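September 22, 2019
By the Hadholm food desk

Salt should be weighed

Most home recipes still give salt by the teaspoon. I think this should stop, and I think the case for stopping is stronger for savory cooking than it is for bread, where weighing is already common.

The problem is density. A teaspoon is a measure of volume, and salt crystals come in shapes that fill a spoon very differently. Fine table salt packs tightly. Flaked salt leaves large gaps. A cook who follows a recipe written with one and uses the other can end up with a dish that is far too salty or close to bland, and both cooks will have followed the recipe exactly. The usual fix is a note at the top of the page naming the author's preferred salt. That helps only the reader who can buy that salt.

In July I went through my own card file, which holds 1271 recipes collected over many years. I was looking for any savory recipe that gave salt by weight. I found 9. Most of those were for pickles or cured fish, where a wrong figure can spoil the batch. The soups, stews, beans and roasts all used spoons, pinches, or the phrase "to taste." 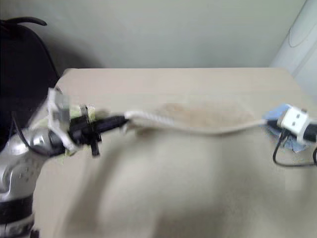
"To taste" deserves a separate complaint. It is sound advice for a soup, which can be sampled at any point. It is useless for meatballs, dumpling filling, or anything else that is raw when the salt goes in. A writer who has tested the recipe knows how much salt went in. Leaving the number out keeps that information from the person who needs it most.

The method I use is plain. Weigh the meat or vegetables after trimming, then work out the salt as a percentage of that weight. For ground meat I start a little above one percent. For shredded cabbage that will be fermented I use 2 percent, and I have not had reason to change it. The percentage carries over to any batch size, so a recipe written for four people can be made for fifteen without guesswork.

There are objections. One is that small amounts are hard to weigh. This is true of the common kitchen scale, which reads in whole grams and may not register a light pinch at all. I keep two scales for this reason — a Rokon for general use and a small Tostar that reads to a tenth of a gram. For a single fried egg I use neither.

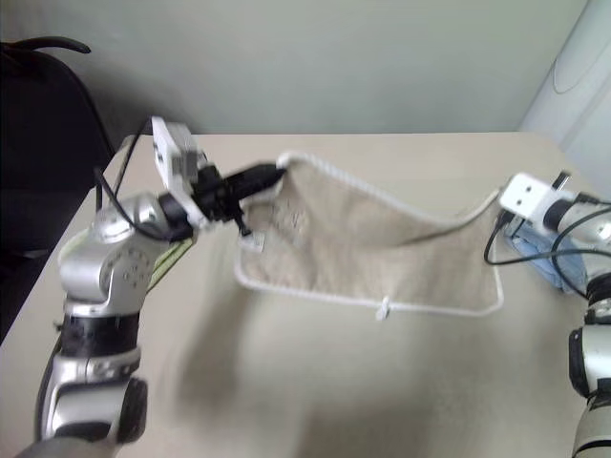 Beige towel with white piped edging.

Another objection is that weighing takes the skill out of cooking. I do not find this convincing. Seasoning by hand is a skill, and a cook who has done it daily for years may be very accurate. The recipe is not written for that cook. It is written for someone making the dish for the first time, often for guests, with one chance to get the filling right.

A better objection is that ingredients vary. Cheese, olives and stock arrive with salt already in them, and the amount differs by maker. The Çetinkaya white cheese I buy is salty enough that I add none to a börek filling. A percentage can't account for that on its own. It does give a starting point, and the cook can hold back part of the salt until the filling has been mixed and a spoonful fried as a test.

I would not ask writers to drop the teaspoon entirely. Plenty of readers have no scale. Print the grams first and the spoon measure after it in parentheses, with the type of salt named. That adds a few words to one line of the ingredient list. I have started rewriting my own cards this way, beginning with the meatballs.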